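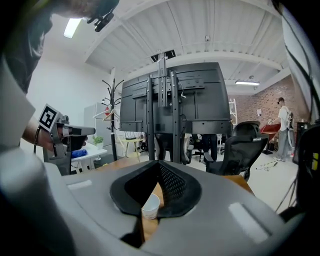

Paper cups for office coffee, which size to order?

Moataz Bensaid
08/09/2024

Hello all. I am responsible for the kitchen in our small office in Brurnberg. We drink mostly espresso and tea. The supplier sells small cups in a box of 2000 and bigger ones in a box of 900, and the price per box is almost the same. Should I take only one size? Also, do people really need lids?

Sabina Gunawardena

I would take the bigger size. You can put a small coffee in a big cup, but you cannot put tea in a small one. We made this mistake in our office in Ultville and people used two small cups for each tea. Skip the lids if everybody drinks at the desk. And please check that the carton fits in your cupboard before you order, ours stayed in the corridor until November.

Trygve Lindqvist

just buy mugs

Dinesh Roy

Mugs are good if you have a dishwasher. We don't have one, so we keep paper for visitors and each person washes their own mug. For tea I recommend double wall cups, the single ones are too hot for my fingers. Ask the supplier for a sample sleeve first, mine sent it for free.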